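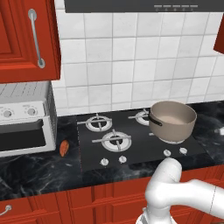 Nikola Tomaszewski认为，“机器人能不能做家务”这个问法本身就有毛病：能把锅放上灶台，与能在一户陌生人家里连续做一个月晚饭，是两个量级的任务，用同一个“能”字去概括，讨论只会越来越乱。Lamduan Somboon的看法更保守，她主张凡是没有说明环境、物品范围和失败判据的成功率，一律不予引用。本章采用后一种立场作为出发点，同时保留前一种意见中关于时间尺度的提醒。

第7章 家务与车间杂务：机器操作的现状

本章内容
7.1 什么算“做完”一件杂务
7.2 厨房任务的分解
7.3 仿真环境及其限度
7.4 车间杂务：结构化程度的影响
7.5 评价指标与报告规范
7.6 长时程任务与误差累积

学习要求
学完本章后，读者应能够：将一项日常杂务分解为可检验的子任务；区分感知失败、规划失败与执行失败；根据子任务成功率估算整项任务的成功率，并说明该估算的前提；阅读一份实验报告时，指出其中缺失的条件。
预备知识为第3章的运动学和第5章的抓取规划。未学过概率论的读者可先读附录B。

7.1 什么算“做完”一件杂务

工业机械臂的焊接、码垛和上下料早已是成熟应用。这些任务有一个共同点：工件的位置、姿态和型号在程序编写时基本已知，偏差由夹具和导轨吸收。家务没有夹具。台面上一只红薯可以以任意角度放着，锅可能压住灶眼的大部分，把手可能朝里也可能朝外，吊柜的门可能开着。人对这些变化几乎不作有意识的处理，机器则需要逐项估计。

讨论之前先约定术语。

任务：由初始状态集合、目标状态集合和允许的操作范围共同定义。“把锅移到左前灶眼”是任务，“收拾厨房”在未给出目标状态之前不是任务。
子任务：任务中可以单独判定成败的一段，例如接近把手、闭合夹爪、提起、平移、放下。
干预：运行过程中由人改变环境或接管控制的任何动作，包括把滑落的物品放回原处。
完成：在规定时间内到达目标状态，且无干预，且未造成规定范围以外的状态变化。

最后一条常被忽略。机械臂把锅放到了指定灶眼，但肘部碰转了旋钮，按本书的定义不算完成。在许多公开演示中，这一类副作用没有被记录，读者无法从成功率中看出来。

时间限制也须写明。一个人把锅从一个灶眼挪到另一个灶眼只需几秒，机器用数分钟完成同一动作，在研究上可以算成功，在使用上未必有意义。本书建议同时报告完成率和完成时间的中位数，二者不应合并为单一得分。

7.2 厨房任务的分解

厨房是研究者偏爱的场景，原因之一是任务种类集中。开关柜门涉及铰链约束，转动旋钮涉及小尺度接触，搬动锅具涉及重心变化，取放食材涉及形状不规则和表面可变形的物体。一个灶台周围不足两米的范围内，可以布置出难度相差很大的一组任务。

按照约束类型，厨房子任务可分为以下几类。

（1）自由空间运动。手臂从起始位姿到达目标附近，中间不接触任何物体。困难主要来自狭窄空间，例如吊柜下沿与台面之间的间隙，或油烟机下方的区域。已有规划算法对此处理得较好，前提是环境几何已知。
（2）刚体抓取与放置。锅、杯、碗属于此类。抓取点的选择受后续动作影响：从锅沿夹持容易成功，但若下一步需要倾倒，则应选择把手。
（3）铰接物体操作。柜门、烤箱门和抽屉。末端轨迹由物体自身的转轴或滑轨决定，估计误差会直接表现为接触力。纯位置控制在这里往往失效，需要柔顺控制。
（4）小型控制件操作。旋钮和按钮。所需位移小，定位精度要求高，且操作结果有时难以从外观判断。
（5）可变形物与流体。抹布、面团、汤水。状态难以用有限个参数表示，本章只作简要讨论，详见第11章。

截至本书定稿，前两类任务在已知环境中的完成率较高；第三类在门的型号已知时可用，换一种型号后明显下降；第四、第五类仍以专用装置为主。读者应当注意，上述判断针对单个子任务，串联之后情况不同。

7.3 仿真环境及其限度

在真实厨房中反复试验代价很高。每次试验后要有人复位物品，器具会损坏，机械臂会磨损。因此大部分策略先在仿真中训练和筛选。仿真厨房通常由一组可替换的部件构成：柜体、台面、灶具、小家电和散放物品，每次运行时随机改变其位置与外观。复位只需重新载入初始状态。

下文习题使用的数据来自教学用仿真平台Rekness，其厨房任务集共进行了3000次运行，每次运行的初始布置均不相同。全部子任务无干预完成的有1806次，完成率为60.2%。这个数字只适用于该平台、该物品集和该时间限制，不能解释为机器在任何厨房中都有六成把握。

仿真与实际之间的差距主要有三个来源。其一是接触模型。锅底与灶架之间的摩擦、夹爪垫的微小变形，在仿真中都经过简化，策略可能利用了简化带来的便利。其二是感知。渲染图像中的反光与透明与真实传感器数据存在差别，玻璃灶面和瓷砖墙面对深度相机尤其不利。其三是物品分布。仿真中的物品取自有限的模型库，真实住户的台面上则会出现库中没有的东西。

Tassanee Jaidee在讨论这一问题时建议，把仿真结果视为排除性的证据：在仿真中做不到的，实际中大概也做不到；在仿真中做到的，需要另行检验。本书同意这一建议，但提醒读者，前半句也有例外，某些接触任务在仿真中反而更难。

7.4 车间杂务：结构化程度的影响

车间里同样有杂务：清理切屑、归还量具、把空料箱推回原位、擦拭台面。这些工作不在节拍之内，通常由操作工顺手完成，因而很少有人为其编写程序。

与厨房相比，车间的优势在于可以改造环境。Bodlow装配车间在引入移动机械臂归还工具之前，先统一了工具架的间距，并在每个挂位贴了定位标记。改造后，识别环节基本不再构成瓶颈，剩余的失败集中在工具被放错挂位、或两件工具叠放的情形。Trevor Furnival负责该项目的验收，他在报告中把改造工具架的工时也计入了总成本。这一做法值得沿用，否则比较的对象并不一致。

家庭用户一般不接受类似的改造。要求住户把锅把手统一朝右摆放，等于把一部分任务转交给了住户。评价家用系统时，应当把这类使用前提逐条列出。

7.5 评价指标与报告规范

一份可供比较的实验报告，至少应包含下列各项：

环境是否在训练中出现过；
物品是否在训练中出现过；
初始状态的随机范围；
试验次数与停止规则；
时间限制；
干预的定义与次数；
失败分类及每类所占比例；
硬件型号与控制频率。

试验次数过少是常见缺陷。设真实完成率为0.9，试验10次而全部成功的概率约为0.35，仅凭十次连续成功不足以支持“可靠”的结论。试验次数增加到100次后，标准误降至0.03，才有条件区分0.9与0.8两种水平。

7.6 长时程任务与误差累积

设一项杂务由n个子任务串联而成，各子任务的成功率均为p，且相互独立、失败后不重试，则整项任务的成功率为p的n次方。取p为0.95，n为7，得0.698。单看每一步都相当可观，合起来有三成的任务会中断。

独立性假设在实际中通常不成立。抓取时锅的姿态略有偏斜，放置时的误差就会随之增大，因此相邻子任务的失败往往相关。另一方面，允许重试能够显著提高成功率，条件是系统能察觉失败，并且失败没有使环境进入不可恢复的状态。空夹一次可以重来，汤洒在台面上则不行。失败检测因此与操作本身同等重要，第8章将专门讨论。

思考与习题

7-1 按7.1节的定义，为“把红薯从台面移入锅中”写出初始状态集合、目标状态集合和至少两项不允许出现的副作用。

7-2 将“打开吊柜门，取出一只碗，关上柜门”分解为子任务，并按7.2节的五类逐一归类。

7-3 利用7.3节给出的运行次数与完成次数，计算完成率的标准误，说明计算所用的假设。

7-4 在7.6节的模型中，若每个子任务允许重试一次，且两次尝试相互独立，求n为7、p为0.95时的整项成功率。

7-5 Chutima Ruangrit提出，家用系统的成功率应以住户不改变摆放习惯为前提来统计。试设计一个满足该要求的试验方案，并估计所需人力。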